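Journal > Household > Repairs

Previous Next Archive Contact

The Nair kitchen scale was purchased secondhand in February and has now been returned to regular service. Its readings had drifted by 87 grams at the upper end of the range, a margin that is not acceptable for bread. The manufacturer, Oltano, no longer supplies printed instructions for this model. A scanned copy was obtained from the Jirness parts archive.
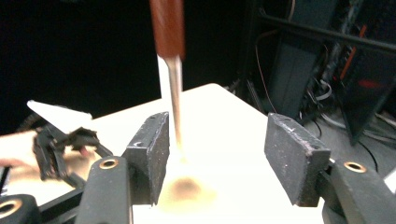
Calibration requires a known weight of 2,000 grams. Owners without a certified weight may use two liters of water, provided the empty container is weighed first and its weight deducted. The scale should stand level and be left switched on for several minutes before the procedure begins.

A standard loaf was baked on Saturday to the usual recipe, with 574 grams of flour. The crumb was satisfactory. Readers who own the earlier model should consult the archive before ordering parts.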